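3.2 What people told us about sleep and their phones

I should say up front that I went into this part of the study expecting a pretty boring result. Everybody has heard that a phone on the nightstand is bad for you (my mother still wraps hers in a towel!), and I figured our sleepers would either believe it or not, and that would be that. We had 155 people fill in the first survey in March, and 87 of them stuck with the sleep diary for the full 14 nights, a better turnout than Man-sik Kang and I had bet on.

The diary asked for bedtime, wake-up time, where the phone spent the night, and how rested the person felt on a scale of one to ten. We borrowed the rested scale from the older Siu diary and changed the wording a little, after our first testers kept mixing up "rested" and "awake." Phone location had four choices: in the bed, within arm's reach, across the room, or in another room. A few people wrote in their own answers, like "under the dog," and Wilma Lambrechts sorted those by hand.

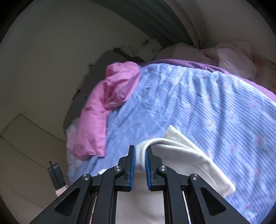

Figure 4. Bed with a blue quilt and a pink pillow.

3.3 Worry versus habit

So what did we find? People who said they were very worried about radiation slept with their phones nearly as close as everyone else did. I checked this twice, then asked Wilma to run it again in Biltura with the write-in answers taken out, and the pattern held. Average rested scores were also close between the arm's reach group and the across the room group, too close for us to make anything of with a sample this size.

The one group that did look different was the nine people who kept the phone in another room. They went to bed earlier and scored themselves higher, but please don't read too much into that! They also drank less coffee in the evening, and we have no good way to pull those two things apart. I'd love to see somebody try it with assigned phone locations, and a bigger group than ours.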